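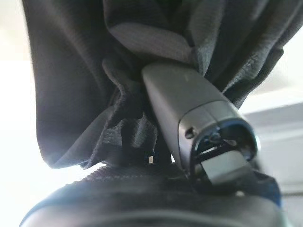

The workshop in Murcombe opens at six in the evening, after the members have finished their ordinary jobs, and the cloth project has the long bench at the back. Four of us work on it when we can. We want an arm that can pick up a piece of laundry, hold it in the air and lay it on the bench in a shape that a person would call folded. For most of the spring we used thin cotton, which forgives a lot. The dark gray fabric is a different matter. It is heavy, it hangs in big folds, and when the tip of the finger presses into it, the cloth gathers in small wrinkles and does not lie between the fingers as one clean layer. The wrist camera sees mostly gray cloth and a bit of gray plastic, and our software must decide from this where the cloth begins.

I came to the group from sewing, not from engineering. My mother altered coats, and I learned early that a heavy cloth has its own opinion about where it wants to go. When I first watched the arm try a sleeve, I thought: it is pulling from the wrong place. I said so, in worse English than I have now, and I was given the job of choosing the fabrics. It is a good job. I have a box of them under the bench, with a paper label on each one.

The arm itself is called Etim. It was built over one winter in this room, and it has been taken apart more often than I would like. The fingers are the part we argue about most. Long fingers reach deep into a pile, but they bend the cloth before they close on it. Short fingers are strong and catch only the top fold. The present ones are a compromise, and they are the third design. The second design was beautiful and broke on a bath towel.

The money is a smaller story than people expect. We have spent 1,335 dollars so far, and the biggest part of it went into motors. The housings we print ourselves, at night, when the printer is free. A shop called Hurcombe, two streets away, lets us take the ends of their rolls, so the fabric costs us only the walk.

What takes the time is the recording. Each try is saved with the view from the wrist, the position of every joint and a short note typed by the person at the keyboard. At the end of June we had 847 tries with heavy cloth. I have read all the notes. Many of them say "slipped," and many say "two layers," and one says only "soup," and I understood later that it was a shopping list.

Two layers is the problem that interests me. A person feels with the thumb whether there is one thickness or two. You rub the cloth a little, and it slides against itself. Etim has no thumb in this sense. We tried to measure how far the fingers close, and with thin cotton this told us almost nothing. With the heavy fabric the difference is bigger, roughly the thickness of a coin, and for the first time the number was useful. So the difficult cloth gave us something the easy cloth could not.

There is a program named Vunina that chooses where to grasp. It was written for cotton and it looks for edges. In a dark cloth with deep folds, every shadow looks like an edge, and the arm goes with great confidence to the middle of the piece. We now move the lamp before each session and write its place on the bench with tape. It is not an elegant method, but the tape stays where it is, and the lamp finally does too.

On Thu 5 July we will show the arm to the other members. The plan is a square of cotton first, then the gray fabric, then a shirt if there is time. I have asked that we leave the shirt for the autumn. The vote was 3 against me, so I am ironing the shirt.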